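Sedside: drawer and tabletop recordings for a home-built pair of hands

8 June 2026
By the Whitelaw bench, Ultthorpe shared workshop

Hello, and welcome to the Sedside folder. If you've come over from the build log for the hands, you'll know that we have two of them on the bench at the back of the workshop, that the left one is nicer than the right one, and that the wiring has been redone more often than any of us would like to admit. Sedside is the simulated side of that build. It's where we try out a movement before we let real motors anywhere near a real drawer (we cracked a good one in April and the mood was low for days).

What you get is 2,196 recorded attempts, all made in the simulator by people from the workshop driving the hands with tracked gloves. We made nearly 3,000 in all. The rest were dropped for dull reasons, mostly gloves losing track of a thumb, plus a whole evening when the left and right channels had been plugged in the wrong way round and everybody thought they were just tired.

What's in the room

The room is a plain one on purpose, with white walls and pale wood underfoot and on the table. The main character is a honey-coloured drawer unit with two brass bar handles, one above the other. Only the upper drawer is ever worked in this release. The lower one has a joint in the model, but it's locked, and if you unlock it you'll find it slides out through the bottom of the world, so please don't write to us about that one, we know!

The small props are crockery and tins. The bowl comes in more than one finish, and the patterned one took a surprising amount of fiddling, as the first version shimmered horribly whenever the view moved.
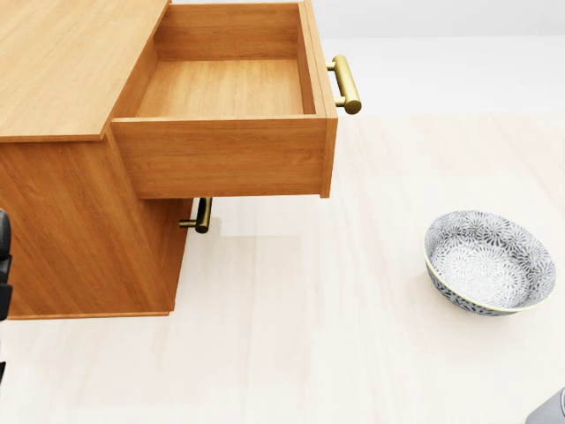
How the folders are laid out

attempts/ holds one folder per attempt, with the views, the joint readings and a short text file of what the driver was asked to do.

models/ holds the drawer unit, the crockery and the hands. The hands are a tidied version of our printed ones, with the cable runs left out and rather smarter shells than the real things have.

scripts/ holds the player, the checker and a little tool called Erkard, which turns joint readings into something our motor board will accept. Erkard has its own page of notes and a temper to match. Run it from inside the scripts folder or it won't find its settings.

notes/ is whatever we scribbled down at the time. Some of it is useful. Some of it is about biscuits.

Each reading is time-stamped and there are 80 of them for every second of driving. The views are slower than that, so if you want to pair them up, let the player do it for you and don't try to count along by hand.

The tasks

Drivers were given a plain sentence and left to get on with it. Typical ones are "pull the top drawer open", "put the bowl in the drawer", "stand the tin up" and "move the plate towards you". There are 8 sentences altogether, listed in notes/tasks.txt, and a driver could start from any arrangement of the props. Some start with the drawer already open, which makes for a shorter attempt, and some have more things on the table than the task calls for.

We didn't tell people which hand to use. Most reach for the drawer with the left, as you would, and then hover the right one about in the middle while they think. 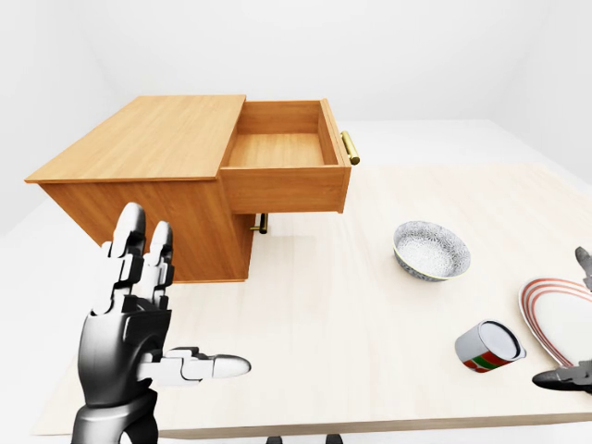
Leaving that choice open has made the recordings a bit harder to learn from, I'll grant you, but it suits what we're after. Our own controller has to cope with whichever hand is working that day, and on a good many days it's only one of them. If you'd like a tidier set, the checker takes a flag called one-hand that picks out attempts where the other hand stayed still for the whole run.

Things that aren't right

Contact with the brass handles is too grippy. A fingertip laid against the bar will sometimes hang on when it ought to slip, and a driver who has learned this will open the drawer in a way that would never work on the bench. We've marked the worst ones as "sticky" in the text file, but I'm sure there are more.

The thumbs are also a touch stronger than ours. The printed thumb gives at the base when you push sideways and the simulated one doesn't.

When a bowl is filled, the filling is one solid lump with a grainy surface on it. It won't pour, it won't spill, and it weighs next to nothing. Please don't use it to learn anything about carrying rice across a kitchen.

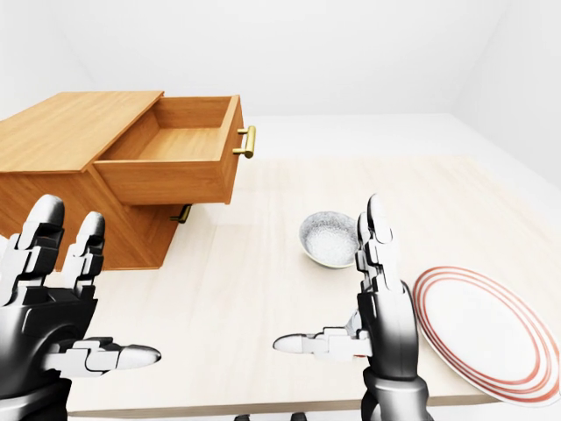
Ultthorpe Workshop Papers, no. 8, page 3

Using it and passing it on

You may use the recordings for anything you like, at home, in a classroom or in a workshop of your own. A mention of Sedside is welcome, and if you fix something in the models we'd be very glad to have it back. Start with the player, watch a dozen attempts all the way through, and only then go near the joint readings. I know it's tempting to skip that. The motor board was bought second-hand and has no limits of its own, so anyone copying our set-up should put limits in Erkard's settings before switching on, and keep a hand near the plug.

Comments (3)

gluepot: Got the player going on my old laptop after a bit of swearing. Is there a smaller version of the views? My disc is nearly full.

whitelaw-bench: Not yet, but there's a halving script in scripts/ that will do it for you overnight. Put the kettle on first.

slowservo: Confirming the too-strong thumbs. I knocked the limit down by a third in the hand model and it's much closer to my printed pair. Will send the file over once I've cleaned it up.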